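Skukon Student Set — README

Skukon is the data set of our robotics club. We recorded it in September with two hand-held grippers, and it is used for the course project "Washing up". The set has 227 episodes. Another 19 were recorded but are kept in the folder `rejected`, mostly with lost tracking.

Each episode is one folder with video, gripper poses and a short text label. Please read the label file first, the names of tasks were changed once — old names are in `labels_old.csv`.

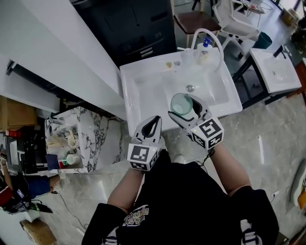

Left and right grippers are saved in separate files, and the clock is the same for both. If you train with one hand only, use the script `split_hands.py`. Known problem: in some episodes the gripper width is missing in the first second.

Questions about the labels go to Irja Hakala, about the scripts to Oldřich Štěpánek.

© Skukon student robotics club | Contact | Last update 2022-09-26 | Back to top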